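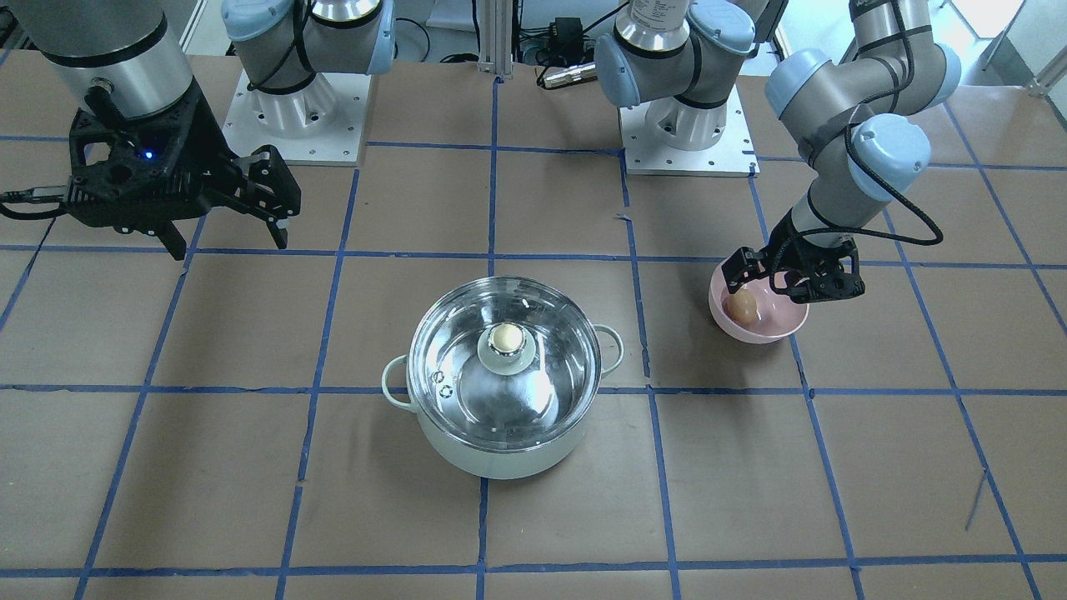 Ticket 624 - left gripper closing too far on soft/fragile items, then dropping out
Site: Prosholm, kitchen cell
Opened by: Fouad Srour
Assigned: Qusai Hijazi
Priority: high (was medium, see below)
Opened: 12/07/2019

Left gripper ignores the force limit on maybe one pick in ten and keeps closing till it hits the position limit. Three eggs gone this morning, one plastic cup cracked yesterday. Fault is on the left arm only. Right one, same model, same firmware, same settings file, is fine. Task is the egg pick: pot with the lid on in the middle of the table, egg in the pink bowl to the right of it, left gripper goes down into the bowl with a finger either side of the egg, closes, lifts. Going down is fine. Always the closing. No alarm on the controller when it happens, log says "grip complete" every time, which is rubbish.

Things I've tried already:
- power cycle, both arms. No change
- force limit down from 43 to 30 percent. Still crushed one
- closing speed halved. Fewer crushes I think but not enough runs to say
- swapped the egg for a golf ball so I can stop cleaning up. Ball doesn't break obviously but you can hear the motor straining

Can somebody tell me where the force reading is meant to come from, motor current or the pads? Manual says one thing in chapter 4 and another in the appendix.

Fouad

----

Qusai Hijazi replied

Motor current on yours. Pads are only on the newer version, ignore the appendix.

Please send:
1. controller log from a bad pick and from a good pick
2. output of the gripper self test, left and right
3. which version of the Flultlow driver you're on. Menu > About, bottom line
4. is the cable on the left arm the original or a replacement

Meanwhile please don't run anything with hands near it. If the force limit can't be trusted then treat it as if there isn't one.

----

Fouad Srour replied

Logs attached, good and bad. Self test passes both sides. Driver is 2.1.6. Cable on the left is a replacement, went on in October when the old one got pinched at the wrist. Betancur supplied it, part number matches the old one as far as I can read it.

Also new, and why I've bumped the priority. On the last run the gripper closed, started to lift, then opened by itself with the ball about a hand's width up. Ball landed in the bowl. No command to open in the log. Driver shows a gap of 200 ms where it hears nothing at all from the left gripper, then it reconnects and reports "open". So now it's crushing AND dropping. Not happy leaving this running.

Nobody hurt, nobody near it. Cell is stopped, key is out and in my pocket.

----

Qusai Hijazi replied

Right call on the key.

Looked at the logs. Good pick: current reading comes in every 10 ms the whole way. Bad pick: readings stop just after the fingers start moving, last value gets repeated, so the driver thinks there's no load and carries on closing. Then readings come back once it's on the position limit. So it isn't ignoring the limit, it never sees the number go up. Same thing as your dropout, just shorter.

Reopening by itself is what the gripper does after it loses comms and restarts, it homes to open. Known behaviour. I don't like it either, there's a setting for it, see below.

I'd put money on the cable or the connector. Do this, arm powered off first:
- unplug the left gripper cable both ends, look for bent or pushed back pins
- check the screen is joined at the controller end
- look at how it's dressed over the joints. If it goes tight anywhere when the wrist turns, that's your answer
- swap left and right cables. If the fault moves to the right arm, it's the cable

Then 100 picks each side with the golf ball. No eggs

----

Fouad Srour replied

Done. Pins ok both ends. Screen ok.

Dressing is not great. Cable makes a big loop off the forearm and when the wrist turns for the bowl approach it pulls tight just behind the connector. Doesn't do it on the straight down picks over the rest of the table, which might be why we only ever see this with the bowl? Hadn't put those two together.

Swapped the cables over. 100 picks on the left with the right hand cable: no crushes, no gaps. 100 on the right with the suspect cable: four gaps, one drop. Fault moved.

Gave it a wiggle behind the connector with the driver open and I can make the readings stop on demand. So broken conductor or bad crimp in there.

----

Qusai Hijazi replied

Good, that's it then. Bin the cable, or better, tag it and send it back to us, I want to cut it open. New one going out from Widora tonight, the high flex type. Leave more slack at the wrist and put the first tie further back than you had it.

Two settings to change on BOTH grippers before you restart:
- "On comms loss" from "home open" to "hold position"
- "Stale reading timeout" from off to 30 ms. With that on it stops closing if the current value goes old. It should never have shipped as off, I've raised that here as a seperate bug

Don't restart with the suspect cable on either side, even for slow moves.

----

Fouad Srour replied

Cable arrived and fitted. More slack, first tie moved back behind the wrist joint, ran the bowl approach by hand at low speed and it never goes tight now.

Both settings changed and saved. Checked they survive a power cycle (they do on the right, had to save twice on the left, no idea why).

Pulled the plug on purpose mid close, golf ball in the bowl: fingers stopped and stayed put. Driver threw an alarm this time. Much better.

Force limit back up to 43. Went back to real eggs after the ball runs, some 200 picks so far, none broken, no gaps in the log. One slipped out sideways but that was me, I'd taught the position off centre.

Old cable is in the post to you, tagged with the ticket number. Leave this open till the end of the week please in case it comes back.

----

Status: monitoring
Open items: stale reading timeout default (Qusai), double save on left gripper settings (Qusai), teach egg position again (Fouad)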